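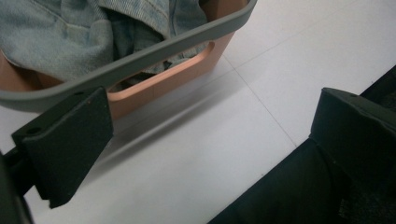 I went to the December antiques fair at Nastthorpe on Sunday, mostly because Hoi-yan Tang had been telling me for weeks that the glass was worth the drive. Some of it was. Admission was 6 dollars, and the parking lot was full by the time I got there.

Downstairs

The ground floor was heavy on English and Bohemian glass, with a lot of the word "Georgian" on little white cards. I picked up one rummer described as 1820 and found no wear on the foot at all. Two centuries on sideboards and not a scratch - I put it back. The seller, Pak-hei Chiu, was pleasant about it and said it had "been in a cabinet." Maybe it had.

His decanters were better. One had a proper ground stopper with a number scratched on the peg and the same number inside the neck, and he didn't make a speech over it. I should have asked the price before lunch, when it was still there.

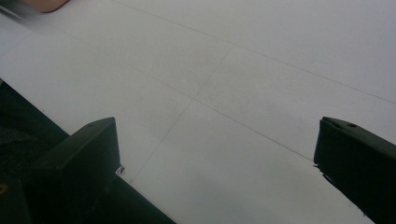 The upstairs room

Lorkell had the big stand, with a pair of porcelain parrots at 2,605 dollars. The label said "Meissen style," in that order, with the second word a good deal smaller. I asked Chun-yin Hsu, who was minding the stand, whether the repair to one beak was old. He hadn't seen a repair. It glowed under my flashlight, so he has now.

Prices up here were all firm until three in the afternoon, when a surprising number of them went soft. A cream jug I'd been quoted at 50 was offered to me for 20 on my way to the stairs. I still didn't want it. The handle had been glued.

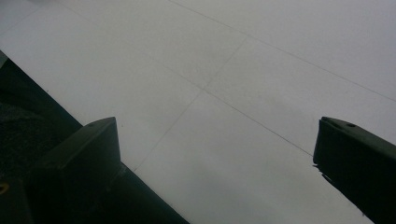 The talk

Yao-tsung Mak spoke for most of an hour on spotting later decoration. He was good on enamels that sit over old scratches, and less good when the questions turned to provenance, where he seemed to think a typed letter settles things. A typed letter tells me somebody had a typewriter.

I came home with a chipped salt and the Skuston fair leaflet. Hoi-yan bought four wine glasses and is very happy with them.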